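How is a short documentary made?

By Sowmya Pisharody
12/07/2020
160 shares | 2 comments
Print this page | E-mail this page

A documentary is a film about real people, real places or real events. The people in it are not playing a part. A short documentary tells its story quickly. Some last only a few minutes, so the film-makers have to choose very carefully what to put in.

Finding a story

Every documentary starts with a question. Who runs the ferry at Salian? Why did the old cinema in Tridwood close? The film-maker reads about the subject, visits and talks to people before any filming starts. This is called research.

Next comes a plan. It lists who will be interviewed, where the camera will go and what each day is for. Plans often change, as people say things that the film-maker did not expect.

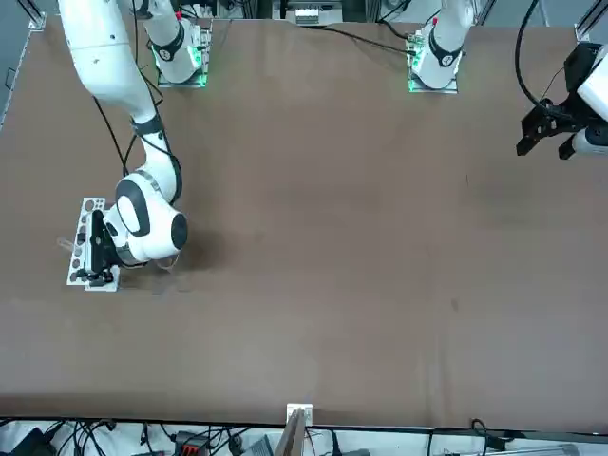 White arms over a large brown table.

Asking the questions

An interview is a talk between the film-maker and someone who knows about the subject. Good questions cannot be answered with just "yes" or "no". "What was your first day like?" gets a longer answer than "Did you like your first day?"

The person being filmed must agree to it first. They usually sign a form. If they are a child, a parent or carer signs too.
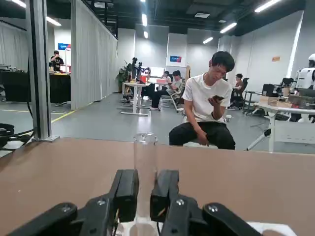 A clear glass cylinder between two black fingertips.

Sound matters as much as the picture. A fridge or a busy road can spoil an interview, so the sound recordist listens through headphones the whole time.

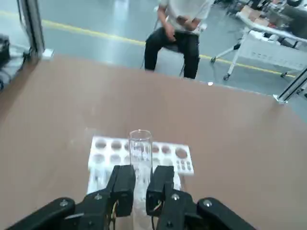
Film-makers use different kinds of shot. A wide shot shows a whole place, and a close-up shows one thing large on the screen. Some things are harder to film close up than others. Glass is one of them. The tall tube has a white rack behind it, and the white shows up in the walls of the glass. A camera operator might move a light or take a step to one side to change what the glass reflects.

Putting it together

The editor watches everything that was filmed and picks the best parts. For the film Skirorar, the team recorded 181 minutes of interviews. The finished film is 8 minutes long. Music and titles are added near the end.

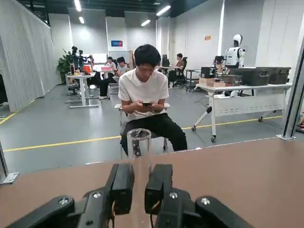 Showing it to people

Many short documentaries are sent to festivals and competitions. A group of judges, called a jury, watches the films and decides which ones win prizes. The Stosia young film-makers' prize is given every November. Films can also be shown in schools and libraries or put online.

Words to know

Research: finding things out before you start.
Editor: the person who chooses and joins the shots.
Jury: the people who pick the winners.

Contact us | Copyright Stosia | Back to top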